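Play Food Should Look a Little Wrong

I have bought play food for two children, one niece and, for a while, a church nursery, and I have come to hold an opinion on it. Most people buying a toy kitchen spend their time and money on the wrong part. They compare stoves and sinks, and whether the faucet turns. Then they throw in whatever bag of food is on the shelf by the register. The food is what gets played with. The stove is where it gets put down.

I would go further and say the food should not look too real. A child of four does not need a strawberry with every seed in the right place. She needs something red that she and the other child agree is a strawberry. Once they agree, it can be soup, or medicine, or the thing the baby isn't allowed to have.

The sets sold as lifelike get this backward. Last September I paid 34 dollars for a box of Nesard fruit, and it was very good fruit. The pear had a bruise on it. My niece lined it all up on the windowsill and left it there, the way you would with ornaments. The cheap Domik strawberries from the drugstore have been cooked, buried and mailed.

My other complaint is quantity. The big sets brag about how many pieces they hold, and the one in the Mägi catalog comes to 309. Past a certain number a child stops cooking and starts dumping. A large plate, a bowl, a mug, a bottle of ketchup, a banana, an orange slice and a couple of strawberries will carry a whole afternoon. Add a toaster oven and you have a restaurant. 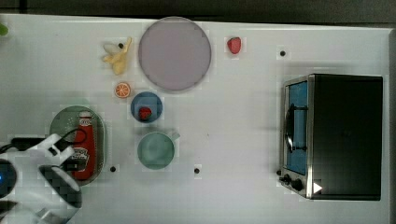 Dougal Dalgleish wrote to me after I said some of this in an earlier column, and he did not agree. In his house the big set was the one that lasted, he said, and a small set only works if you have one child. With three of them, he wrote, a single banana is a fight by ten in the morning. He would sooner sweep up a hundred plastic peas than referee one banana.

I take the point about three children. I would still buy two bananas and skip the peas.

Where I won't move is on condiments. Every set should have a bottle of something, and ketchup is the best one. It is the piece that gives a child a thing to do after the food is served. A plate of toy food, once it's on the table, is finished. With a bottle, somebody can ask if you want some, you can say just a little, and they can give you far too much. Small children find this very funny and will do it until supper.

The bottle is also where I think homemade beats bought. Felt is easy to cut, the red covers most of the mistakes, and the label can be done by hand. Hand lettering comes out crooked and it doesn't matter. A child who can't read yet still knows what the word on the front says, and may well learn the shape of it from there before she learns it from a book. I have seen store-bought bottles with a perfect label that slid off in a week.

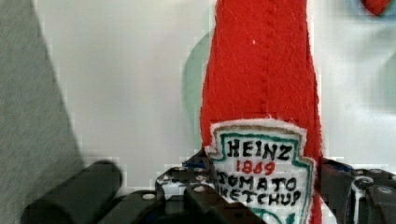

Does a felt bottle hold up as well as a plastic one? It depends on the stitching more than the cloth. Small, close stitches in doubled thread will take years of squeezing, and a seam that opens can be closed again in a few minutes. A cracked plastic bottle goes in the trash.

Felt does pick up lint - all of it, from everywhere - and the edges go fuzzy. Some parents mind that. I don't, but I can see why a person with a dog would.

The last thing is where the food lives. The usual advice is a bin with a lid. I think a bin is where play food goes to be forgotten, and I'd leave a few pieces out on a plain table at night, within reach. In the nursery at Lirunness we tried it both ways. On the Tuesday we left things out, two boys went straight to the table at 7 in the morning with their coats still on. When the same pieces were in the bin, they asked what there was to do.

You don't need to arrange it nicely. The bottle can be lying down. Put a strawberry in the bowl if you like, and the rest can stay where it landed. Somebody will come along and decide that breakfast is late. 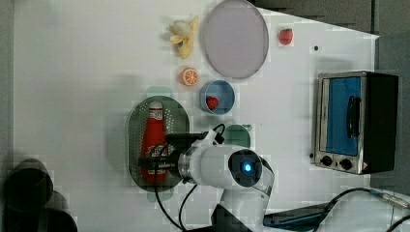
Strawberry in the bowl, ketchup on the tray, banana by the plate.

I realize a person could spend 1,000 dollars on a play kitchen and be happy with it, and the people who own one usually tell me so. My advice is to look at what is being carried around the house. In ours it has never once been the sink.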